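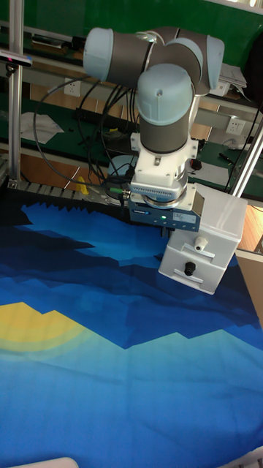 Digest 223, Message 6

From: Kyu-ri Min
Subject: Re: Murkex 2 launch, is anyone waiting?

On the list this morning, Kong wrote:

> The shop at the mall told me the new Murkex will be out
> in December, two sizes again. Should I hold off or just
> grab a Dretus while it's on sale?

Hi Kong and all,

I'd wait, if your old phone can stand it! My cousin got the same story from a different shop, and she was told the bigger one keeps the headphone jack (please, please let that be true). I've had my Sakon for ages now and the battery sits at 2,087 mAh on a full charge according to the little checker app, when it was 3,107 brand new, so you can guess how often I'm hunting for an outlet.
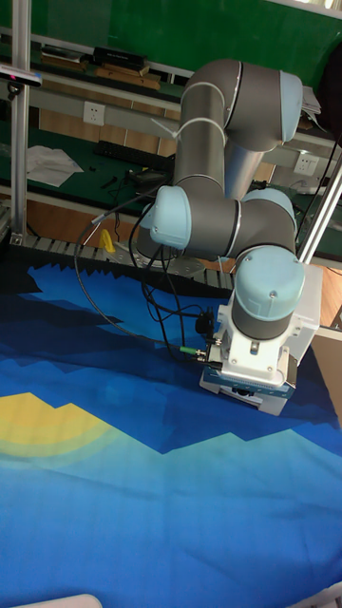 The Dretus is a nice phone, don't get me wrong. I borrowed one for a week and the screen is gorgeous, but the speaker buzzed on calls and the back gets slippery without a case. Also check the sale price against the one with more storage, last time they were only a few dollars apart and I'd have kicked myself.

Does anybody know if the old Murkex chargers will fit the new one? I have a drawer full of them.

Kyu-ri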